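Print | E-mail this page

Adhesives for Paper Garlands Kept in Household Storage

Project report, Craft Materials course, Gorville Community College
Yesenia Espinoza, Valentin Leclerc, Napaporn Phuthong
Instructor: Floarea Mocanu
Submitted Oct 25, 2024

Summary

Four adhesives were compared for use in link garlands made of colored cardstock. Joints were tested when new and again after a week in a warm, damp storage box. White glue gave the strongest joints in both conditions. Wheat paste was nearly as strong when new but lost strength in storage and curled the paper. The glue stick joints opened in storage at the low end of the load range. Rice starch paste was weaker than white glue but left the flattest paper and the least visible mark.

1. Background

Paper link garlands are a common first project for children and are often kept from one year to the next. A garland is usually folded into a box with other decorations and put in an attic, closet, or garage. When the box is opened, some links have come apart, and the usual repair is tape or a staple, either of which shows.

Instructions for link garlands rarely say which adhesive to use. Most say "glue." The group wanted to know how much the choice matters once the garland has been stored, and whether a change in the overlap of the joint could make up for a weak adhesive.

Paper swells when it takes up moisture and shrinks as it dries. A link is bent into a loop, so the joint is under a steady peeling force even when nothing hangs from it. A starch-based adhesive also takes up moisture and can soften. A glue stick leaves a thin film that grips quickly but may not fill the surface of a rough stock.

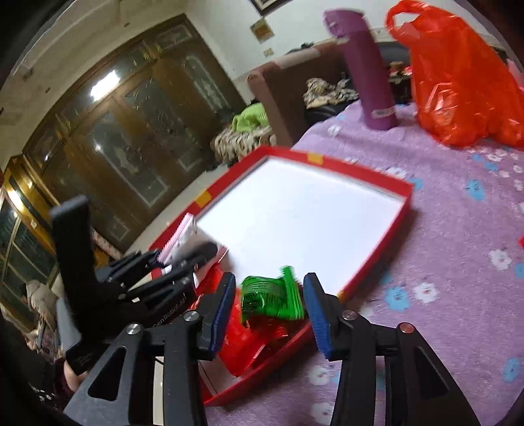
2. Materials

Paper: 110 lb cardstock in one color (dark red), all from the same package. Strips were cut with a rotary trimmer, with the grain running along the strip.

Adhesives:
- Rusard white craft glue, used from the bottle
- Trostell glue stick, clear
- Lu rice starch paste, sold as a dry powder and mixed with cold water
- Wheat paste, cooked from all-purpose flour and water by the group

The wheat paste was made fresh on the day of use. An earlier batch had been kept in the refrigerator overnight and separated, so it was thrown out. No preservative was added.

Equipment: spring scale, bulldog clips, a lidded plastic storage box, a wire rack, a dial hygrometer, a bristle brush, and a steel ruler.

3. Method

3.1 Making the joints

Each strip was closed into a loop with a one-inch overlap. White glue and both pastes were brushed on in a thin layer. The glue stick was applied in a single pass and then a second pass in the other direction. The overlap was pressed with a bone folder and held with a clip until dry. Clips were lined with waxed paper after the first trial loops stuck to the metal.

All loops were left to dry in the classroom at 23 °C for a full day before anything else was done to them. Loops with a visible gap at the corner of the overlap were thrown away and made again.

3.2 Storage

Half of the loops from each adhesive were tested as soon as they had dried. The other half were placed on the rack in the storage box, over a shallow tray of water, with the lid on. The box stood beside the classroom radiator for seven days. The loops did not touch the water or each other. They were then taken out and left in room air overnight before testing.

3.3 Pull test

A loop was hung from a fixed hook. The hook of the spring scale was passed through the bottom of the loop and drawn down slowly by hand until the joint or the paper failed. The reading at failure was written down by a second person. The joint was turned to the side of the loop in every test, so that neither hook pressed on it.

Failures were sorted into two kinds: the joint came apart, or the paper tore beside it. A torn strip means that the joint was stronger than the paper, so the reading is a lower limit on the strength of the joint.

3.4 Appearance

Each overlap was looked at under a desk lamp for shine, staining, and curl. Ratree Sangkhawat, who was not in the group and did not know which adhesive was which, ranked the loops for neatness.

4. Results

White glue. All failures of new loops were tears in the paper. After storage most were still tears, and the few joints that opened did so near the top of the range. A slight shine was visible where glue had been squeezed past the edge.

Wheat paste. New loops tore in the paper or opened at nearly the same load. Stored loops opened at the joint in every case. The overlap was stiff and had curled across its width. Small pale spots were seen on the dark stock, probably from lumps that were not strained out.

Rice starch paste. New loops opened at the joint under a moderate load. Stored loops were a little weaker. The overlap stayed flat and there was no shine. These loops were ranked neatest.

Glue stick. New loops opened at the joint over a wide range of loads. Two stored loops had opened in the box before the pull test and were recorded as zero.

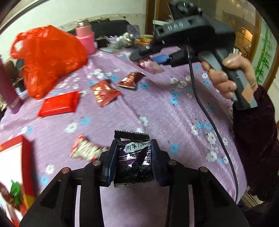
5. Discussion

The order of the adhesives by strength was the same before and after storage, but the distance between them grew. On new loops, a person making a garland would probably not notice a difference between white glue and wheat paste. The difference appears only when the garland has been put away, and that may be why it is left out of most instructions.

The spread in the glue stick readings is hard to explain by the paper, which was the same throughout. Uneven coverage is more likely. On several opened joints the film could be seen on one face only.

Wider overlaps were tried with rice starch paste at the end of the project. A longer joint opened at a higher load, but the loops were visibly less round, and too few were made to report a result.

6. Limits of the work

The pull was made by hand and its speed was not controlled. One stock and one color were used. The storage box was damp the whole time, whereas an attic goes through daily swings. A cold garage was not tested. The trial planned for August, with a box in a real attic, was dropped when the group lost access to the house.

7. Recommendations

For link garlands that will be kept, use white glue in a thin coat and wipe the edge before it dries. For pieces that carry no load and will be seen up close, such as flat paper ornaments or layered cards, rice starch paste is the better choice. Strain wheat paste through a fine sieve if it is used on dark stock. Glue sticks are suitable for garlands that will be taken down and recycled.

A repeat of the work should use a motorized pull and include loops that are dampened and dried several times.

Print | E-mail this page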